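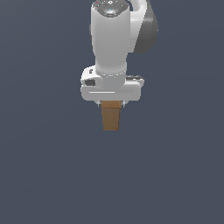
External view, block in gripper, default backdrop.

Kerivel pick set - README

Kerivel is a set of simulated pick attempts on one wooden block, recorded to test the Nartey grasp planner. It holds 109 episodes. If you need variety, the block comes in brown.

Each episode folder has the rendered views, the joint states, the gripper command and a log from the planner. The backdrop is a flat slate blue because Isus, our renderer, ships with it and we never got past the first page of its settings. There is no table or floor in the views below, so don't train a depth model on these and then write to me about it.

Wrist views show the fingers low in the picture, on either side when the gripper is open wide: 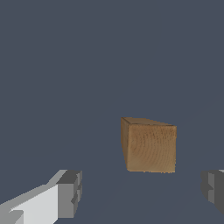 Known problems

- The planner log starts one step before the first render. Drop the first line or be off by one forever.
- 17 was once the episode limit. The loader still prints a warning past it. Ignore the warning.
- Close to the block, wood grain takes up much of the wrist view and the pose estimate starts to wander. Nartey falls back to the last good pose, with great confidence.
- Gripper width is in millimeters in the logs and meters in the config. Sorry.

Splits

92 episodes for training, the rest for testing. Please keep them apart. The Prevden baseline didn't, and its scores were lovely. 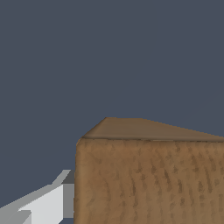

Kerivel, November

Replay now runs at 30 steps per second, same as the recorder. Older replays ran faster and made the planner look decisive. Bug reports go to Sveva Monti, with the episode number and the log attached.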